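Chapter 7
Small Goods: Labeling, Containers, and Surface Layout

Terms introduced in this chapter: primary container, secondary label, open bin, surface stock, tare, footprint, staging row.

7.1 Scope

Chapter 6 dealt with fixed shelving and the goods kept on it. The present chapter deals with goods small enough to be lifted in one hand: spice jars, hand tools such as graters, small cartons, balls, and cups. Goods of this size are seldom stored where they are used. They are brought to a work surface, sorted, and returned to a shelf or bin. Most losses occur during the second step, when items from different groups share the same tabletop.

The survey used throughout Part Two was carried out by Ifor Pumphrey at the Harju storeroom in June. It covered 1198 items. Of these, 645 carried only the maker's label, 351 carried the maker's label and at least one added label, and the remaining 202 carried no label at all.

7.2 Primary and secondary labels

A primary label is the one applied by the maker. It gives the contents and, for food goods, the net weight. A secondary label is added by the user and may be a printed strip, a tag, or a piece of tape marked by hand. Secondary labels answer questions the maker could not anticipate, such as the shelf group or a locally measured value.

A secondary label should not cover the product name. A handwritten number should be entered in the stock record together with its unit, as a number alone can be read as a weight, a volume, or a position code.

7.3 Containers and footprint

The footprint of an item is the area of surface it occupies when standing in its normal position. Upright goods have a small footprint for their height and can be placed close together. Shallow trays have a large footprint and should go to the rear of the surface, where they do not block the reach to smaller goods. 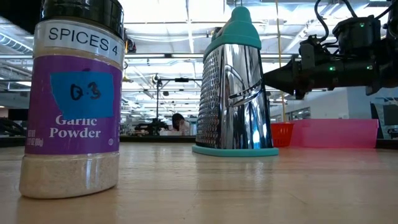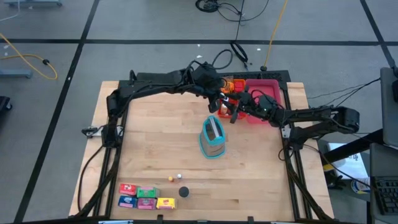

Figure 7.1. Small goods on wooden tabletops. First view: garlic powder with secondary labels, and a box grater. Second view: small boxes in two rows near the front, with a pink bin at the rear.

A staging row is a line of like items set along one edge of the surface before sorting. Boxes are suited to staging rows; balls and other round goods are not, and should be moved to an open bin early in the work.

7.4 Order of work

The Parnness method, applied in the exercises at the end of this chapter, has four steps. Clear the center of the surface. Form the staging rows. Read and record all labels, primary before secondary. Transfer the goods to bins, smallest first. Section 7.5 treats the first step in detail and gives the clearances required for surfaces up to 130 cm in width.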